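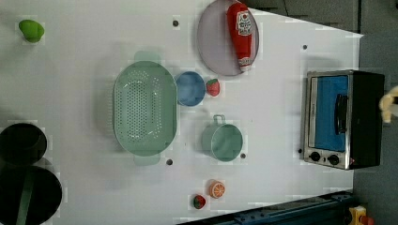

おままごと道具の「かたづけやすさ」を考える
学生プロジェクト報告書

提出者:エンブラ・トルヴィク(Embla Torvik)
共同制作:リーファ・ゾウ(Lihua Zou)、ヴィーダル・オーセン(Vidar Aasen)
指導:グンネル・ダーレン(Gunnel Dalen)先生
提出日:2018年7月7日(土曜日)

1 はじめに

子どものころ、おままごとが大好きでした。祖母の家の台所のすみに段ボール箱があって、その中に小さなお鍋やお皿、野菜や果物がぎゅうぎゅうに詰まっていて、遊びに行くたびに全部ひっくり返して、帰る時間になってもまだ遊んでいて、最後は母が大急ぎで箱に放りこむ、というのがいつもの流れでした。この春、保育の授業で「遊びの終わり方」をテーマに選べると聞いたとき、まっさきに思い出したのがその段ボール箱です。

私たちの班が取り組んだのは、おままごとの道具を子どもが自分で出して、自分でしまえるようにするにはどうしたらいいか、という小さな問いです。実習先の子どもの家「スティレイ(Stilley)」のみなさんには、お忙しいなか何度もお部屋を使わせていただきました。この場を借りてお礼を申し上げます。

2 道具えらび

最初は、とにかくたくさんあったほうが楽しいだろうと思っていました。倉庫から出してもらった道具は、お皿やカップだけでもかなりの量で、班の三人とも大喜びでテーブルに広げてしまったのです(いちばん遊んでいたのはヴィーダルだと思います)。ところがダーレン先生に見ていただくと、「これを四歳の子がひとりでかたづける姿を思い浮かべてごらんなさい」と言われ、三人で顔を見合わせました。

そこで、ひとつのテーブルで遊ぶ分を小さな組にまとめることにしました。話し合いの末に残ったのは次のような顔ぶれです。

うすい紫がかったピンクの丸いお皿
赤いケチャップのボトル
うすい緑色の楕円形の水切り
青い小さなボウル
水切りとおそろいのミント色の片手鍋
いちご二つ
オレンジの輪切り

ケチャップを入れるかどうかは、ずいぶんもめました。リーファは「いちごとオレンジにケチャップは合わない」という意見で、それはまったくそのとおりなのですが、私はどうしても入れたかったのです。ボトルを逆さにして「ちゅーっ」と言う、あの動作が子どもたちは本当に好きですから! 結局、私のわがままが通りました。お皿に寝かせて置くと両端が少しはみ出すくらいの大きさなので、どこに行ったかすぐ見つかるという、思わぬよさもありました。

水切りは、底に小さな丸い穴がびっしり並んでいるものです。両端に平たい持ち手がついていて、片方ずつ持てば二人で運べます。果物を洗うまねにも使えますし、遊び終わったあとは、そのまま小さいものを集める入れ物になります。この「道具がそのまま箱になる」という考えは、私たちの計画の中心になりました。

いちごだけを二つにしたのは、半分こができない年齢の子でも「はい、どうぞ」ができるように、というリーファの案です。オレンジのほうは一切れしかないので、こちらは順番を待つことになります。どちらの経験も大事だね、と三人で話しました。

3 進め方

活動は9回行いました。参加してくれた子どもは全部で34人です。一回の遊びの時間は30分とし、おしまいの合図には小さな鈴を使いました。白いテーブルを使ったのは、道具の色がはっきり見えて、置き忘れに気づきやすいからです。

かたづけの手順は、次のように決めて、絵カードにしました。

(1)くだものを水切りに入れる
(2)青いボウルをお鍋に入れる
(3)お皿の上にケチャップをねかせる
(4)みんなで棚まで運ぶ

絵カードは全部ヴィーダルが描きました。最初のお鍋の絵がどう見ても帽子で、子どもたちが頭にのせようとしたため、二回目からは湯気を描き足しています。

4 やってみてわかったこと

いちばん大きな発見は、手順の順番についてでした。私たちは大人の感覚で、大きなお皿から始めるほうがすっきりすると考えていたのですが、子どもたちは鈴が鳴ると、まず手に持っているものをどうにかしたくなるのです。手に持っているのはたいてい、いちごでした。くだものを一番目にしてからは、動き出しがとても早くなりました。

おそろいの色も、思っていたよりずっと力がありました。水切りとお鍋が同じミント色なので、ある女の子が「きょうだいだから、となりに寝かせるの」と言いだし、それからは棚でも二つを並べるのがみんなの約束になりました。ラベルを貼ろうかと相談していたところだったので、これには三人ともすっかり感心してしまいました。

一方で、青いボウルはよく行方不明になりました。小さくて軽くて、電話にもお風呂にもなるのが魅力なのでしょう。お鍋に入れるという決まりも、お鍋が「まだお料理中」だと守ってもらえません。五回目からは、鈴の前に「お料理はできましたか」と一声かけることにして、だいぶ落ち着きました。

5 反省と、これから

記録の取り方は反省だらけです。観察メモは三人の書き方がばらばらで、まとめるのに何晩もかかりました。写真ももっと早い時期から撮っておけばよかったと思います。また、道具をしぼったことで、「カップがほしい」「ぶどうはないの」という声があったことも書いておかなければなりません。かたづけやすさと、遊びの広がりとのかねあいは、まだ答えが出ていません。

次は、週ごとに一つだけ道具を入れかえる方法を試すつもりです。隣の町の施設「タルノナール(Tarnonar)」で働くテオドル・シェルブレッド(Teodor Skjelbred)さんが、以前に似たような工夫をなさったそうで、8月にお話をうかがう約束をしています。費用は、絵カードの紙と鈴を合わせて200クローネでした。領収書は別紙に貼ってあります。

最後の回の日、いつも鈴が鳴ると机の下にもぐってしまう男の子が、オレンジを握ったまま出てきて、水切りにぽとんと入れてくれました。そしてまた机の下に戻っていきました。観察メモのその日の欄には、三人がそれぞれ別の字で、同じことを書いています。

別紙:絵カード一式、観察メモの写し、領収書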